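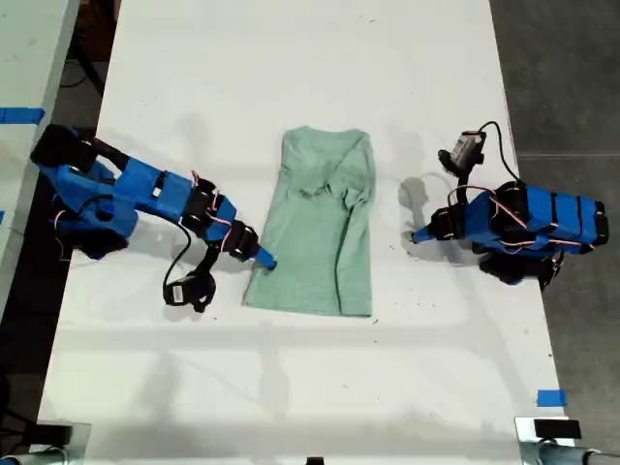
Unit 4: Two-Arm Shirt Folding, Bench Build

Covers assembly checks, demonstration recording and the first training run. Bring the Okia build sheet from Unit 3.

4.1 Mechanical

Both arms use the same printed links and servo motors. Clamp bases before powering the bus. Check wire slack at each joint by moving it by hand through its full range with the torque off. A wire that goes tight at the shoulder will pull its connector at the elbow within a session.

Wrist cameras: tighten the bracket first, then route the cable with a free loop at the forearm. Do not tie it to the gripper.

4.2 Task

Long-sleeve shirt, laid flat, collar away from the operator. Order of folds:
sleeves inward along the body
hem to collar
final press, jaws closed

Start position varies by hand between episodes. Keep the variation small for the first set.

4.3 Recording

Target is 200 episodes per group. The Fonseca set from June holds 1,413, of which 56 were dropped for lost frames on one camera. Delete bad episodes on the day they are recorded.

4.4 Training

Use the Mater config without changes. Batch size 72. Save the log, including failed runs.

Reading for next session: Unit 5, sections 1 and 2.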